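How to test if a robot is ready for your garden chores

Many people ask me if a machine can already do the work around the house. My answer is: mow, yes. Pick up things from the lawn, not yet. You can check this in simulation before you spend money on an arm.

Step 1. Write down one chore, very small. Mine was "pick up a fallen apple and put it in the bucket".

Step 2. Build the lawn in the simulator. Do not make it flat green, use a texture with lighter and darker grass. I used the free ground pack from Jarkell.

Step 3. Put the camera on the wrist and run the arm without any apple first. Save 400 images. If the detector finds an apple in them, your threshold is too low.

Step 4. Turn on motion blur. This is where my first detector failed – it reported 143 apples on a lawn that had none.

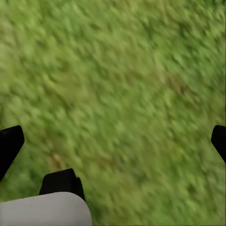 Bautista Zapata
Hobby robotics editor

With blur on, the grass becomes diagonal streaks, and the thin brownish places are soft smudges. My detector liked such smudges very much. Slow the wrist down before you train again.

Step 5. Add the apples and do 20 tries. Write down every miss, also the ones that look like bad luck. I will put my own table here when the second round is finished.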